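About Favdale

Favdale is a small research company. We study how robots can learn everyday hand skills from people, and most of our work is on kitchen and bathroom chores: washing up, wiping, sorting, putting things back where they go. We sell the method and the data that comes out of it. We do not build robots.

The company was started by Ulla Savolainen and Niilo Ojala, who had worked together on warehouse picking and wanted to get away from boxes. Boxes are easy to grasp and hard to learn much from. Dishes are slippery, they nest inside each other, and people handle them in ways that are difficult to write down as rules. The first test bench was a sink bought secondhand.

What we work on

Our main project is called Kombo. The question behind it is simple to state. If a person does a chore while holding the same kind of gripper a robot would use, how much of that can the robot pick up without ever being driven by hand?

The usual way to teach an arm is teleoperation. An operator sits at a set of controls and moves the arm through the task. It works, but it is slow, and operators get tired and start taking shortcuts that show up later in what the robot does. With hand-held grippers the person stands at the sink and does the job. Their reach, their timing and their small corrections all end up in the recording.

Each gripper carries printed markers on a cube so that its position can be worked out from video. We use the marker positions to rebuild the path of both hands, then train a policy on the paths together with the video. The two hands are treated as one system from the start. Earlier versions trained the left and right hands separately and joined them at the end, and they ran into each other over the basin.

Washing tasks take up most of our recording time now. A bowl and a bunch of chopsticks look like a small job, but one hand has to look after the bowl while the other manages several thin sticks at once, and the grip that suits one is wrong for the other.

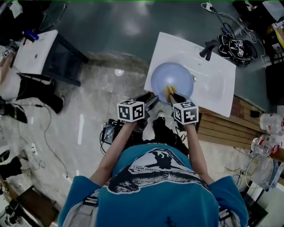
Why record people with hand-held grippers when you could film their bare hands?

A bare hand has five fingers and a lot of skin, and a two-jaw gripper can't copy most of what it does. When people hold the grippers themselves, every motion in the recording is one the hardware has a chance of repeating. We did try bare-hand video first. Translating it to a gripper took more work than collecting new recordings, and the results on thin objects were poor.

What we have found

The current Kombo set holds 2,166 recordings of two-handed sink tasks. We trained on subsets of different sizes to see where more data stopped helping. For single bowls, results leveled off at 800 recordings. For bundles of utensils they were still improving when we ran out, so that is where the next round of collection will go.

The second result was less expected. We held back 115 recordings made at basins the policy had not been trained on, and compared its predicted hand paths with what the person did. Changing the basin hurt the predictions less than changing the height of the person. Someone tall comes at the bowl from a steeper angle, and the policy had mostly learned from people of middling height. We now recruit for a wider range of heights and note standing height with each recording.

Two things still don't work well. One is losing sight of the markers when a forearm crosses in front of the other hand. We fill short gaps from the motion on either side, and we throw out recordings where the gap is too long. The other is force. The grippers tell us where the jaws are and how far open, and nothing about how hard they press. For ceramic bowls that matters. Niilo is testing a thin pressure pad for the jaw tips, and it should be in regular use by May if the wiring holds up.

How a session runs

Sessions are short, and people take breaks when they want one. New participants practice for as long as they like before recording begins. We ask them to do the chore the way they would at home and we don't correct their technique. If they drop something, they pick it up and carry on, and the recording is kept and tagged. Dropped items have turned out to be useful, as the policy needs to see how a person gets out of trouble.

So far 51 people have taken part. All of them are paid by the hour, including practice time. Faces are blurred before anyone outside the recording team sees the footage, and participants can ask for their recordings to be deleted.

The team

Ulla Savolainen runs the company and plans the studies.

Niilo Ojala designs the grippers and repairs them.

Sirkka Aaltonen is responsible for data quality. She wrote the checks that decide whether a recording is kept.

Myrto Kouris trains the policies and maintains Gandar, our in-house tool for lining up marker tracks with video.

Toivo Vainio schedules participants and sets up the basins.

Working with us

We license the Kombo recordings to research groups and to companies making arms or grippers. Our longest-running partner is Nindero, which tests our policies on its own arms and sends back the failures. Student projects are welcome if they fit something we are already doing. We can't host visits during recording weeks.

Gandar is available to academic groups at no charge. Write to Myrto with a short note on what you want to use it for and what kind of markers you have.

Page last updated 9/3/25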